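Soledad took the last bus out of Prutesbridge on Friday with one suitcase and the letter in her coat. Rain. Nobody else on board except a man asleep against the glass, mouth open.

405 was the room number. Her mother's handwriting, the 4 like a chair tipped over. Go see Ivan Pylypenko, it said, before he forgets you. That was January. She'd waited too long probaly.

Fourth floor. She knocked 2 times and let herself in.

"You're the girl from the bakery," he said.

"I'm Soledad. Carmen's daughter."

"Carmen." He turned it over. Nothing.

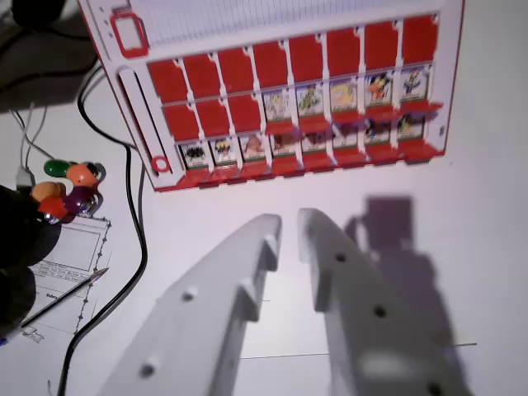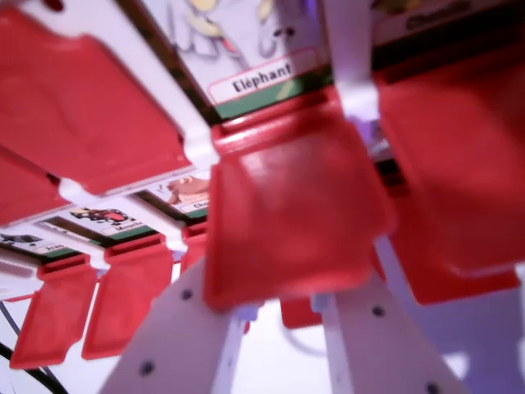
He had been a ship's cook for most of his life, and he still talked like one – loud, over an engine that wasn't there. He told her about a storm, about a captain who cried. Then he lost the thread and got scared and she didn't know what to do with her hands. So they played the kids' game, the one with the red flaps. Is it big? Yes. Does it live in the water? No. "Eléphant," he said, reading it off the card, giving away the whole thing, and he laughed so hard he had to hold the chair.

"Carmen cheats too," he said.

She kept very still.

"She did," Soledad said. "All the time."

"Owes me 5 dollars."

She dug in her coat, past teh letter, and found a ten. He folded it small and put it in his shirt pocket and patted it. Outside the rain was letting up – the last bus back went at nine and it was almost that now.

"Your turn," he said.

She took off her coat.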